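FOR RELEASE: Saturday, May 4, 2024

BAKILANA PUTS OUT A MAGAZINE ISSUE ABOUT THE STUFF ON YOUR BED

The new number of Ditus goes to subscribers this week, and it has no recipes, no gardens and no celebrity staircases

Bakilana, the small press behind the household quarterly Ditus, has given its entire spring number over to one subject: the things that end up on a bed or a sofa when they should be somewhere else. The issue is called "Put It Down Anywhere." It runs to 97 pages, which the printer calls an awkward number and the editor calls a decision.

Ditus has covered laundry before. It has covered folding, ironing, the storage of sheets, and once, in a number that sold badly, the history of the clothespin. What it had never done was look at the stage in between, when the clean clothes are out but not yet away and somebody has set a snack down among them.

"Every home magazine shows you the bed after," said Faraji Tanui, editor of Ditus. "I have seen the bed after. I own several magazines full of it. I wanted the bed at four in the afternoon, with the jeans on it."

The jeans get nine pages. So does the snack.
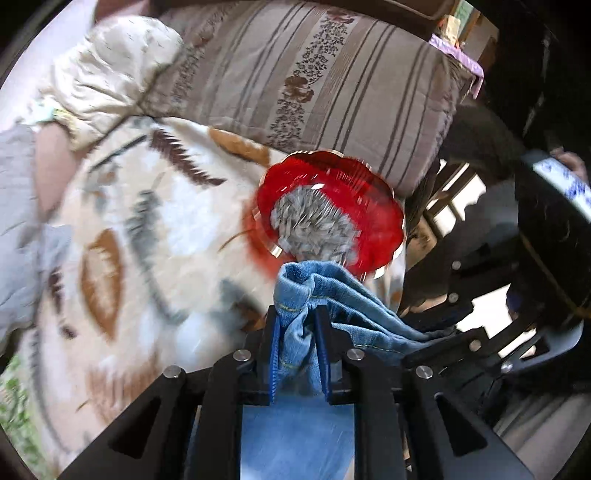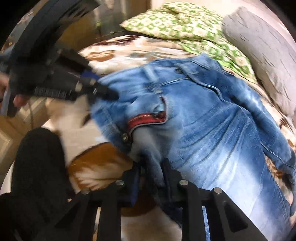 The longest article, "Seeds," takes up the matter of eating striped sunflower seeds near textiles. It is in favor, with conditions. A dish with a raised rim is advised, glass if you have one, and a second dish for the shells, because the shells have to go somewhere and the blanket is always closest. Readers who wrote in during March were divided on whether a towel counts as a plate. The magazine prints both sides and then says no.

"Denim, Flat" is the practical piece. It explains how to lay out a pair of jeans so the legs stop fighting each other, what to do with a waistband that wants to stay open, and why a pair with a colored trim on the inside deserves to be folded where you can see it now and then. There is half a page on metal buttons and what they do to a plush blanket over the years. The method takes seven steps. Tanui admits he uses two.

Other contents include:

A defense of mixing patterns, argued mostly from leaves, feathers and floral stripes, by a writer who claims she never chose any of hers.

"The Chair," on the dark wooden chair with slats that sits in so many bedrooms and has not been sat on in years. It is treated with respect.

A short piece on quilted pillows and where they go at night.

Letters. There were 1,144 of them in answer to the question "What is on your bed right now?" The editors had asked for brief replies. One reader sent a floor plan. Another wrote only "the ironing board," and her letter is printed in full.

The issue also brings the results of the Didis Shelf Survey, which Ditus runs with the home storage shop Didis. The shop put the same question to 1,393 customers: how long does a folded pile wait before it is put on a shelf? The most common answer was "until company comes." The second most common was "what shelf." Didis had hoped to learn something about shelves and has been very decent about it.

The cover was designed by the studio Buter, which turned in four versions, three of them tidy. The fourth was used.

Bakilana has printed 1,000 extra copies for shops that do not usually carry the magazine, among them two laundromats and a dentist. The dentist asked. Shops that would like copies can order them in bundles of ten, and unsold ones can be returned, though the press would take it as a kindness if they were simply left on a bed somewhere.

Subscribers do not need to do anything. New subscriptions begin with this number unless the reader asks for the clothespin issue, of which plenty remain.

The summer number will deal with drawers.

ABOUT DITUS
Ditus is a quarterly about ordinary housekeeping for people who are behind on it. It is edited by Faraji Tanui and published by Bakilana. It takes no advertising for bleach, following a disagreement.

PRESS COPIES AND INTERVIEWS
Review copies are available from the Bakilana press desk. Please give a street address, as the magazine is too thick for the smaller kind of mailbox. Tanui is free for interviews most mornings and will talk about sunflower seeds for as long as you let him.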